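Drelum Hand-Held Gripper
Set-up and Care Guide

Section 3: Preparing, checking and cleaning the jaws

Edition of Oct 3, 2021. Replaces the June edition.

3.1 Scope

This section covers the preparation of the hand-held gripper before a work session, the checking of the jaw movement, the replacement of finger pads and routine cleaning. It applies to grippers supplied with the Grandell camera mount. Fitting the camera mount itself is covered in Section 2. Faults that cannot be cleared by the steps given here are to be referred to the Pollov service desk.

Operators must have read Section 1 (Safe handling) before carrying out any of the work below.

CAUTION: Keep fingers clear of the gap between the pads whenever the trigger is being worked. The jaws close with enough force to pinch skin.

3.2 Items required

Screwdriver supplied with the gripper
Soft lint-free cloth
Mild soap solution
Pair of replacement finger pads (part of the Ban spares kit)
Feeler strip from the same kit
Session log

Do not use solvents, abrasive pads or compressed air on any part of the gripper.

3.3 Preparing the work surface

1. Select a table or similar flat surface that can be reached on all sides without stretching.
2. Remove sharp objects, loose pins and anything that could be caught in the jaws.
3. If a table covering is used, pull it flat and secure it at the corners. A covering that slides will be picked up along with the item being handled.
4. Place the item to be handled on the surface. Garments and other fabrics should be laid out so that the part to be gripped is within easy reach.
5. Adjust the room lighting where possible. Strong light on a pale wall behind the table can affect the camera exposure (see Section 2, Exposure settings).

Note: Small creases in fabric need not be smoothed out. They give the pads an edge to take hold of.

3.4 Checking the jaws

This check is to be made at the start of every session and again after any knock or fall.

1. Hold the gripper by the handle with the trigger released. The jaws should rest fully open.
2. Bring the gripper over the surface with the pads just clear of the item.
3. Look at both jaws from the operator's position. The pads should face one another across the gap, and neither should be twisted on its mounting.
4. Inspect the pivot screws. The heads must sit flat against the jaw. A raised head indicates that the screw has worked loose.
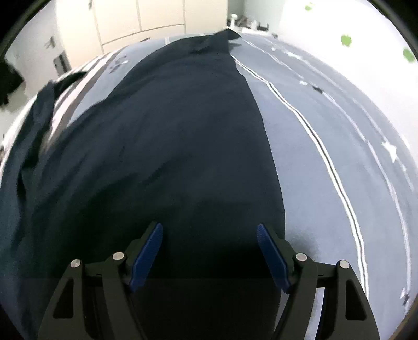 5. Squeeze the trigger slowly until the pads meet. Both jaws must move together and arrive at the centre at the same moment.
6. Slide the feeler strip between the closed pads. It should be held evenly along the full length of the ribbed face.
7. Release the trigger. The jaws must return to the fully open position without help.
8. Repeat steps 5 to 7 a further 8 times and enter the result in the session log.

If one jaw lags behind the other, proceed to 3.5. If the jaws fail to return, stop work and withdraw the gripper from use.

CAUTION: Do not oil the pivots. Oil will spread to the pads and mark fabric, and it attracts lint.

3.5 Tightening the pivot screws

1. Release the trigger and rest the gripper on its side on a soft cloth.
2. Fit the supplied screwdriver squarely into the first screw head.
3. Turn clockwise until light resistance is felt, then stop. The jaws are plastic and will be damaged by overtightening.
4. Repeat for the remaining screws, working from the outer arm to the inner arm on each jaw.
5. Work the trigger. If the movement has become stiff, slacken the last screw by a very small amount and test again.
6. Repeat the check in 3.4.

A screw that works loose again within the same session must be replaced. Replacement screws are included in the spares kit.

3.6 Replacing the finger pads

Pads are to be replaced in pairs after 200 hours of use, or sooner if the ribs are worn smooth, torn or coming away from the jaw. Fitting one new pad opposite a worn one will cause the item to slip to one side.

1. Open the jaws fully.
2. Grasp the worn pad near its base and draw it off along the line of the jaw. Do not prise it off with the screwdriver.
3. Wipe the mounting and allow it to dry.
4. Press the new pad on with the ribbed face towards the opposite jaw.
5. Fit the second pad in the same way.
6. Carry out the full check in 3.4 and record the change of pads in the session log.

3.7 Cleaning

1. Wipe the pads with a cloth dampened with soap solution, following the direction of the grooves.
2. Wipe again with clean water and leave to dry in air.
3. Remove lint and loose threads from the openings in the sides of the jaws. Threads wound around a pivot should be drawn out by hand and never cut in place.
4. Clean the camera lens separately, as set out in Section 2.

Store the gripper with the trigger released. It should not be hung by the jaws or packed beneath other equipment.

Section 4 deals with connecting the gripper to the recording unit.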